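Hold off on the robot butler

Every July the gadget pages promise a machine that tidies the kitchen. Small jobs are where I start doubting. Hanging something on a peg rack takes a grip, a tilt and a little feel, and I have yet to see a machine I'd trust with my good mugs. 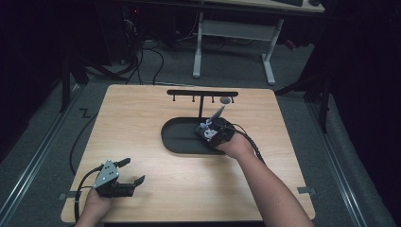
Should you wait for a robot to put things away?
Hang your own racks for now. Even a $2,000 helper would need clear space and plenty of patience.

Meanwhile, three habits pay off in any kitchen or shop:

Park a tray under the rack to catch drips.
Leave a bare peg between bulky items.
Replace finger pads on tongs and grabbers when the edges fray.

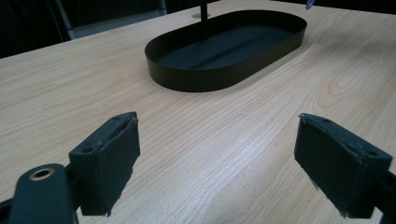 Oval tray at the foot of the stand, grippers open.

Related tips
Porcombe shelf brackets, a second look
Robot mops: still missing corners
13 uses for an old tray

Last updated: 12 Dec 2019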